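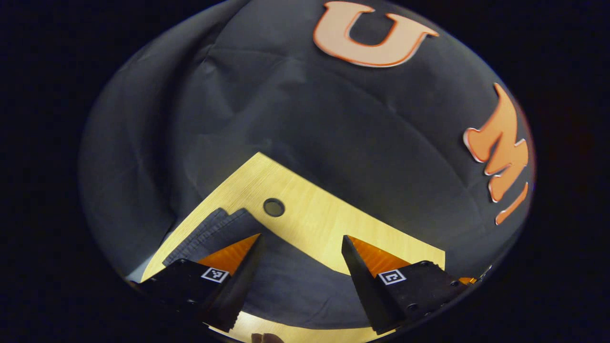
June, a little after nine at night

I meant to write this at lunch and then at dinner, and now I am on the couch with my feet up and a bowl of cereal, so it will have to do. My hand is tired in the good way. All day it was the dark gray cloth with the orange letters, over and over, laid out and folded and shaken open again, and I can see that big U when I close my eyes. I suppose there are worse things to see.

The morning went to timestamps, as so many mornings do. I had been telling Adoración for a week that the finger width was lagging the picture, and she had been telling me, very kindly, that I was probably imagining it. So I finally sat down and plotted the gap between the two finger tags against the moment the cloth starts to move, for every grasp in yesterday's batch, and there it was. Two frames late on almost all of them. She came over with her coffee and looked at the plot for a good long while and then said, "Well, I owe you a lunch," and went off to find where it was coming from. It was in Karnum, our recording tool, in the part that writes the width to disk. It was stamping each value when it got written and should have been stamping it when the picture came in. Four lines to fix. I had built up such a big speech about it in my head and never got to give it.

What this means for the old data I don't quite know yet. We have 1263 demonstrations of folding, and nearly all of them went through the old version. Adoración thinks we can shift the widths back by two frames and be done with it. I want to check that the lag was steady before we do anything so broad, so I wrote a little script that looks at each recording by itself and reports its own best shift. It had gotten through 416 of them when I left. Most said two. A handful said three, and one said eleven, and I am very curious about that one. I'll look at it first thing, before I let myself open my mail.

After that I did more recording, to try out the fix on fresh data. I still like this part, though I know I'm supposed to be past it by now. There is something restful about holding the gripper and thinking only about the next fold. You do learn things about your own hands. I always come at a folded edge from the left, for instance, and I had no idea until the policy started doing it too, even when the left was plainly the silly way to go. So today I made myself approach from the other side on every second try, and I was clumsy as a calf at first, and then a bit less so.

The trouble of the day was the pale board and its round hole. I had been treating it as a bit of background and so had the planner, more or less, but the perception side has its own ideas. Strickland (I still think that's a funny name for a segmentation model, but it was here before I was) kept marking the hole as cloth. I can see why, I guess. It's dark, it has a thin dark rim in the lens we use, and it sits right up by the folded part, and if all you had ever been shown was dark fabric on light wood you might well take any dark patch on wood for more fabric. But then the planner gets offered a grasp point in the middle of a hole, and off it goes, perfectly happy, to pinch at nothing.

I tried the lazy thing first and raised the threshold. That got rid of the hole and also got rid of most of the shadowed part of the cloth, so back down it went. Then I tried asking for agreement between neighboring pictures, with the idea that cloth changes shape when you tug it and a hole doesn't. That helped a good deal, but only once the fingers were already moving, and we need the answer before they do. In the end I sat and labeled. I labeled holes and I labeled shadows, one after another, with the radio on low, until my eyes felt like two raisins. I'll start a training run in the morning with those mixed in. I'm hopeful. I was hopeful about the threshold as well, so I shouldn't make too much of it.

The letters are a puzzle of their own, and I want to get this down before I forget. The big printed letters give the tracker wonderful corners to hang on to, much better than plain dark cloth, and the pose estimates are steadier whenever they're in view. But then the policy leans on them! I ran it in simulation with the print painted out and the folds came out crooked, every one, as if it had been finding its way by street signs and somebody took them down. Adoración says to mix in more plain shirts. I would rather randomize the print in the training images and keep the shirts we have. We went back and forth on it over our sandwiches, very pleasantly, and agreed to do both, small, and compare.

Oh, and Dritano is finally on the new release. That's the planner, for whoever is reading this in thirty years and is me. The old one gave up after 3000 samples and simply returned whatever it had, with no word of warning, and you had to guess from how strange the path looked. Now it says so in the log. I spent a happy quarter of an hour just reading the log. My mother would ask what I did at work today and I'd have to tell her I read a list of apologies from a computer.

One thing I'm less happy about is the replay viewer, Porko, which has gotten terribly slow. Roughly half a minute to open one recording now, and I open a great many. I think it's undistorting the whole video at the start when it could do each picture as it's shown. I have been saying I'd look at it since the spring. I'm writing it here so I'll feel bad if I don't.

For tomorrow, then: the recording that says eleven, then the training run with the holes and shadows, then the painted-out letters if there's time. Bring the other charger. Ask Adoración about that lunch — I'd like the dumpling place, and I think I've earned it.

The cereal has gone soft and I'm going to bed.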